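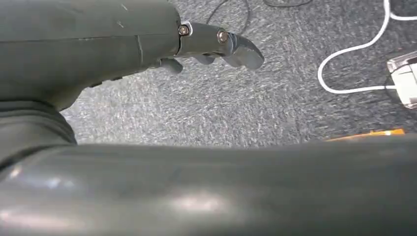

Jaanus Avotiņš built the hand in the back room of the workshop on Derden Street, and for most of the spring he did not speak of it to anyone. The room had been an office before, and it still had the gray carpet, which swallowed every washer he dropped. By May he had one finger that he trusted. It reached out straight while the others stayed curled under the palm, and the two small screws along its side caught the light each time he bent down to look. He had tightened those screws so often that he could find them in the dark.

"It is pointing at something," said Gintarė Vanags from the door.

"It is pointing because I told it to point."

"At what?"

He looked. Beyond the fingertip there was carpet, and the white cable lying in its lazy curve, and the edge of a white device. "At nothing. At the wall, maybe."

She came in and sat down on the floor with her coat on. She had driven from Nunadville that evening, over two hours, and she had brought bread and a bag of bearings he had forgotten he asked for. She did not take her eyes from the finger.

"My mother pointed like this," she said. "When she could not remember the word."

Jaanus did not know what to answer, so he opened the laptop. The program was called Damisia, after a boat his uncle once owned, and it had 1000 small faults, of which he had repaired the easy ones. He typed the line for the finger to bend. The motor made its thin sound and the finger bent, slowly, until it lay beside the other three.

"Now again," said Gintarė.

He sent it out again. It stopped a little before straight — it always did this on the second try — and then it went the rest of the way, as if it had considered the matter.

"Can you make it wait longer in the middle?"

"It is a fault. I want to remove it."

"I know. But can you?"

He found the number in the file. It was five, and he made it larger. This time the finger stopped half open and stayed there for so long that he thought the motor had died. Outside, a truck went down toward the Desjardins yard and the window shook. Then the finger moved, and it was pointing.

Gintarė laughed, and she wiped her face with her sleeve.

"Leave it so," she said. "Only until August."

He saved the file under a new name and went to look for a knife for the bread.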